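Module project report: evaluation of the Zindska two-arm desktop kit for soft material handling

Group 16
Written up by Panagiotis Makris

1. What we were asked to do

The module brief was to pick a product on sale to small labs or workshops, use it for half a term and say whether the department should buy more of them. We picked the Zindska kit. Two small arms, two grippers, cables, controller boards, and a software package called Zilton that you need for anything beyond waggling the joints. Supplied through Nikolaidis, who do the support as well. Price on our quote was 1449 for the pair of arms, without Zilton, which is charged by the year. We think that should be on the front page of the quote and it was on page three.

Our question was narrow. Can two of these arms fold a flexible item between them well enough to be used in the second year teaching lab? Rigid blocks are already covered by last year's report so we only did blocks as a warm up.

2. Setting up

Delivery in February. Unpacking and assembly took most of a Wednesday, longer than the leaflet says. Main points:

Mechanical build is fine. Screws are all the same length apart from the ones for the wrist, and they are bagged together with the others. Sort them first.

Cable routing is left up to you. There are clips for the base and none for the forearm. We used cable ties and trimmed most of them badly. Too tight at the elbow and the arm stalls at full bend, too loose and the loop catches on the gripper. We redid the left arm twice.

The boards start up in the wrong order if both are powered from the same strip. Left arm comes up as right. Fix is in the Nikolaidis help pages but only under the heading for the older Serville model, so took a while to find.

Calibration uses a checkerboard. Worked first time, to be fair. Repeated it every morning anyway.

3. The folding task

Test item was a sheet of orange material, picked because it shows up well against the table top and holds a crease. The task in words: both arms take hold of the sheet, bring a fold in, press along it, let go. Controlled by hand first through the leader handles, then replayed by Zilton from recorded runs.

Hand control was easier than expected. Everyone in the group could do a passable fold after 20 minutes of practise. The handles are light and there is hardly any lag. What you don't get is any feeling of force. You are pushing a fingertip against a fold and the handle feels the same as if you were pushing air, so you have to go by eye, and from the operator's seat the motor housing is often in the way.
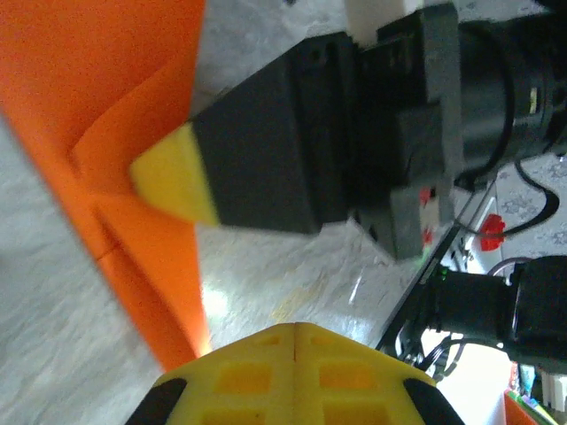 Nikolaidis support, when we wrote to them about the missing force feedback, replied that motor current can be read out at each joint and that a rise in current at the gripper is a usable stand-in for contact. They added that we should not expect it to pick up light contact with thin sheet, and that a proper force option is something they have been asked for but have no date for.

We tried it. Current readout does work and is in the Zilton menu under Diagnostics, off by default. With the sheet flat it told us nothing. With the sheet folded over and pinched there was a clear step in the graph. So good enough to tell "holding something" from "holding nothing", not good enough to say how hard you are pressing on a crease. We set a beep on the step and that helped the operators more than the graph did, as nobody looks at a graph while driving two arms.

4. Results

We recorded 227 runs in total. That is all operators, hand control and replay together. A run was marked as good if the fold ended up inside the tape marks and neither arm had to be stopped.

Not going to give a full table here, it is in the appendix. What came out of it:

Hand control got better quickly over the first two sessions and then flattened off. The runs that failed after that were nearly all one gripper letting go early.

Replay was good if the sheet started in the same place and poor if it didn't. A shift of a finger's width was enough to spoil it. This is what we expected from plain replay. The learned mode in Zilton is meant to cope with this but needs the higher licence, which we did not have. So we can't comment and the sales page should not be taken as evidence either way.

Fingertips. The yellow tips are the printed ones and they are the best part of the kit in our view. Narrow enough to get under an edge, slightly grippy. You can print spares yourself, files are included. We broke one by driving it into the table (operator error – mine).

Two-arm moves. Each arm alone is accurate enough for teaching. Together they drift apart a bit over a long session, and you notice it when both are holding the same sheet, because one starts to tug. Re-zeroing at the break sorted it. We would like the software to prompt for this.
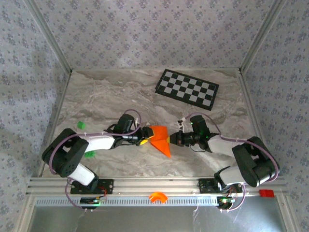

The drift also matters for how you plan a lab session. If a class is two hours then one re-zero in the middle is enough, and it is a two minute job once you have done it before. For the first year groups a demonstrator should do it. If the arms are left gripping something while powered down they sag, and the zero is then off by more than the routine can correct, so you have to go back to the full calibration. We lost most of an afternoon to this before working out what was happening. It is not in the manual.

5. Support and paperwork

Mixed. Emails to Nikolaidis were answered the same day or the next, by people who knew the product. The manual is not up to the same level. Section on safety stops is good. Section on Zilton is for an earlier version and the buttons have moved. Two of the diagrams show the Serville gripper, which has a different plug.

Spares are sold one by one, which is good for a department. Motors are the expensive bit. We did not need one but were told by the technician that the wrist motors are the first to go, so we would put two on any order.

Noise is low. Could run it in a shared room. The motors whine when holding a position for a long time but you stop hearing it.

6. What we would do differently

Start recording from day one. We treated the first sessions as messing about and didn't save them, so our learning curve has no beginning.

Use one operator per arm at least once. We only thought of it in the last week. The one try we had was slower but with fewer early releases. Not enough runs to say anything.

Try more than one material. Everything here is for a sheet that keeps its crease. A tea towel would be a completely different problem and the report shoudn't be read as covering cloth.

Agree on what counts as a good run before starting. We changed the tape marks after the first session and had to throw those scores out.

7. Recommendation

Buy, with conditions. For teaching basic two-arm handling the Zindska kit is good value at the quoted price, it goes together in a day and students can use it quickly. Conditions:

– get the Zilton licence cost in writing for three years, not one
– order two spare wrist motors and print a set of fingertips before the term starts
– ask Nikolaidis for a corrected manual or write our own two-page sheet (draft in appendix B)
– don't sell it to students as a kit that can feel what it touches

For research on soft materials we would not recommend it as it stands. The current readout is too coarse. If the force option appears then someone should look again, and our recorded runs are on the module drive so they can compare with the same task.

Appendix A: run table
Appendix B: draft start-up sheet, incl. power order for the two boards
Appendix C: emails with Nikolaidis support (trimmed)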